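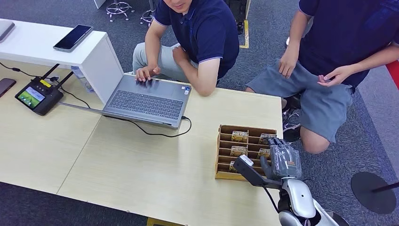 Where do small items go at the end of the day?
In the slotted organizer box on the wooden table. Cables stay with the device they belong to.

Kelari shared workroom
Minutes of the December users' meeting

Start: 4:30 p.m. Present: 11 users, including two from Jornden. The notes of the last meeting were accepted with no changes.

1. Work table
Laptops, chargers and water bottles are sharing the table through the day. It was agreed that bottles may stay if they have a lid that closes. Open cups go on the window ledge. A request to ban drinks altogether was put to a vote and failed.

2. Organizer box
Jornden asked for its own slots. Agreed — the front row is theirs until the spring. Anything left in the box without a label at month end goes to the lost property drawer.

3. Seating
Several people prefer the floor to the stools when they work at the table. Stefanou quoted $343 for floor cushions, delivery included. The room budget has $50 left. Deferred.

4. Charging
Cables hanging over the table edge have been caught by people getting up. Users are asked to run them toward the middle. Grokement will be asked for a price on a floor outlet.

5. Other business
The key to the side door is still missing. The 2 spare keys are at the front desk and must be signed for.

Next meeting: January, same time. Closed at 5:15 p.m.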